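Famari wind-up radio and lantern: three storm seasons' worth of opinions

20 June 2019 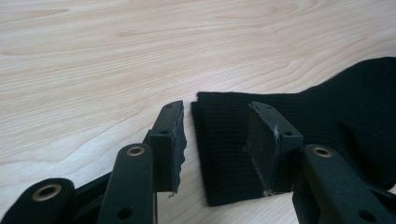

We lost power for most of a night in January when the big blow came through Plondavar, and I finally got to use the Famari the way it was meant to be used. I love this thing! I'd bought it for $109 after the previous outage, when our only radio was in the car and I kept running out through the rain to hear whether the river road was closed.

The radio pulls in AM and FM, and the AM side is very good. Out here behind the ridge most portables hiss at you, but I had the regional station clear as anything in the kitchen, with the aerial only half up. The speaker's small and voices sound a bit boxy, but every word of the storm warnings came through, even with the wind carrying on outside.

Winding is easier than on my old Vevbridge, which had a handle the size of a paper clip and creaked the whole time. A minute of cranking gave me 10 minutes of radio at low volume (less with the lantern going, obviously). It also charges by USB, so I top it up whenever the forecast looks grim and leave the handle for later on.

The lantern has three settings. The middle one was plenty for cards at the table, and the low one stayed on in the hallway all night. I only used the bright one to check the gutters.

A few grumbles. The battery cover is fiddly with cold fingers, the colour of the dial markings is grey on grey, and at 416 grams it's a touch heavy for a coat pocket. Phone charging is slow too. I got enough for a couple of calls and gave up.

My neighbours have the Seyoum, which costs more and has a siren, and they're happy with it. I tried it over the fence and still preferred the Famari's dial, so I've ordered a second one for the caravan.

Four and a half stars from me.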